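Neltska Boards > News and Politics > Protest and Policing
Thread: Drultum road march inquiry - interim report

culvert_9
Posted 25/01/2026
The interim report on the November march is out, 33 pages. It covers the van that drove through the rear of the column on the Degefa road. Points that matter:

1. The road closure order was signed but never sent to the traffic desk.
2. The police log has an 18 minute gap, and it includes the collision.
3. The inquiry puts the crowd at 2,000. The organizers had filed for fewer.
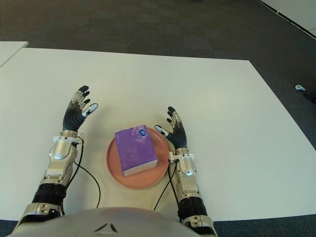 4. Six witness statements were taken late and are treated as lower weight.

My reading is that item 1 decides liability. Everything else is secondary.

tarnhill
Disagree on item 1. An unsent order doesn't put a van into a crowd. The driver had a clear line of sight for the whole straight, and the report says so in its own annex. Liability starts with the driver.

culvert_9
Criminal liability, sure. I meant the civil side. The district had a duty to close the road and had accepted it in writing.

oxbow_reader
The log gap is being oversold. Dispatch moved from the old console to Plidska that month and entries were keyed in by hand afterward. A gap in the log is not a gap in the radio audio. The audio exists and the inquiry has asked for it.

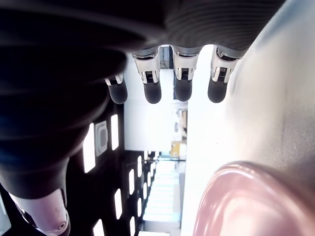
What I would want is the audio index next to the log, with both clocks corrected to the same reference. Until that is published, any claim on when the first warning call went out is a guess. That goes for the organizers' timeline too.

tarnhill
Fair, but the district has had the audio since November. Two months is a long time to produce an index.

millrace
I was near the front and only heard it. Posting to correct one thing: the stewards did have radios - they were on a separate channel from the police. The report words it as if they had none.

culvert_9
Page reference? I read that paragraph as "no shared channel."

millrace
Section 4, second paragraph. You may be right on the wording. It still reads badly. 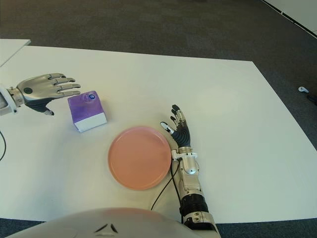

gravel_sum
Can people who were there still submit a statement, or is that closed?

oxbow_reader
Statements are open until the final hearing, in writing, through the Drultum clerk's office. Late ones get the lower weighting from item 4 unless there is video or a call record attached.

tarnhill
And that weighting rule is a problem in itself. Two of the late statements came from people who were in the hospital.

culvert_9
Agreed on that one. It should be raised before the hearing, in writing.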